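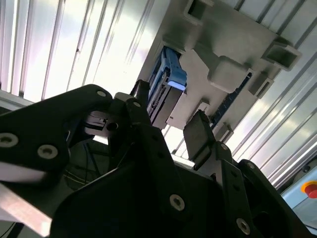
Most of the letters I get about small jobs come down to the same complaint, which is that the piece will not hold still while you work on it. You need three hands, you have two, and one of those is usually busy keeping the screw from rolling under the radiator. My answer for years has been a holder made to fit the job, and I am fonder of them than is probably reasonable. Look at the gray plate with the blue part set into its side and the molded holders standing up from it, and then think of your own job: every piece should have a spot, and the spot should be shaped so the piece can only go in one way. You can make a humble version of that at your own bench or kitchen table in an evening, and once you have one for a job you do often, I think you'll wonder how you put up with the old way (I certainly did).

Start with the job, and a job you already know well

My first was for sharpening the little blades from my mother's pasta cutter. I had done it so many times that I knew just where my fingers went and where they got tired. That's the sort of job to pick. If you've only ever done it once, do it a couple more times by hand and pay attention to the moment you wish you could let go. That moment tells you what the holder has to do. Maybe it only has to stop a thing from rolling. Maybe it has to keep two pieces side by side while glue sets. Write it on a scrap of paper and prop it up where you can see it, or you'll find yourself adding clever extras that you never use.

Good jobs to begin with: regluing a drawer knob, replacing the battery contact in a flashlight, painting cabinet hinges, changing the wheels on a toy car, threading beads or curtain hooks, cleaning the burner caps from a gas stove. All small, all fiddly, and all things that come around again.

What to make it from

A flat offcut of wood is fine, and so is the thick lid of a storage tub or an old cutting board that has seen better days. I have one on a bread board that still smells a bit of onion. You want it heavier than the thing it holds, and you want it flat, so set it on the counter and press each corner before you go any further. If it rocks, glue a scrap of rubber shelf liner to the bottom and try again.

For the raised parts, moldable putty is my favorite. The two-part kind hardens up nicely and takes the shape of whatever you press into it. Wrap your piece in plastic wrap first, tightly, smoothing out the wrinkles with your thumb, and press it down no deeper than halfway. Go past halfway and the putty curls over the top, and then you have a very nice sculpture with a drawer knob stuck in it forever. Bendik Magnusson, who wrote to me from Droswood after I first mentioned this, uses a dab of cooking oil on top of the plastic wrap and says his pieces come free with a little wiggle. I tried it and he's quite right, although you do have to wipe the oil off before any gluing.

If putty sounds like too much bother, short lengths of dowel, wine corks cut in half, or even clothespins screwed down by one leg will do. Corks are lovely for anything with a finish you don't want to scratch.

Leave room for your fingers

Everyone forgets this, me included. You make a beautiful snug nest, drop the part in, and then can't get it back out without turning the whole board over and smacking it. Before the putty sets, press a fingertip into it on either side of the part so there's a dip to reach into. Give tall things more space between them than you think they need. Put the piece you handle most on the side of your good hand, and keep the outer edge of the board clear so you can steady it with the other.

Soft corners are worth the trouble too. Run a bit of sandpaper over every raised edge once it has hardened, then run your thumb over it, and then sand it again where it catches.

Make it fit one way only

If a part has a front and a back, let the holder know it. A little peg where there's a notch, or one side of the nest built up higher, and the part simply won't sit down when it's backward. I can't tell you how many hinges I painted on the wrong face before I learned this. Thirteen in one afternoon, if you must know, and they are still on the pantry door with their bare sides out.

About shiny worktops

If your bench is metal, or you have one of those bright steel counters, you'll know how the glare can swallow a small screw whole. A dull, matte board on top of it is a great kindness to your eyes. Plain gray or a soft green works best for me. I paint mine with leftover chalkboard paint, two coats, and let it dry overnight. Move the lamp off to one side as well, low down, so that small parts throw a bit of shadow. And if the metal has grooves in it, for heaven's sake keep your tiny parts on the board or in a saucer! A groove will carry a washer clear across the table while you're looking for your glasses.

Keeping them once you've made them

I have 10 of these now, and they live upright in an old dish rack on the shelf above the washing machine. On the edge of each I write what it's for with a paint pen, along with the size of screwdriver the job takes, as that saves a second trip to the drawer. Venkatesh Nair suggested taping a small envelope to the underside for spare screws, and I've done that on the ones I use most.

Wipe them down with a damp cloth and let them dry standing up. Putty gets brittle if it sits in a hot garage all August, so bring those indoors. If a holder chips, you can press fresh putty right over the break after roughening it with a nail file, and it will hold for years.

Next month, by popular demand, sticky drawers. Do send me your remedies, and if candle wax is one of them, tell me which kind.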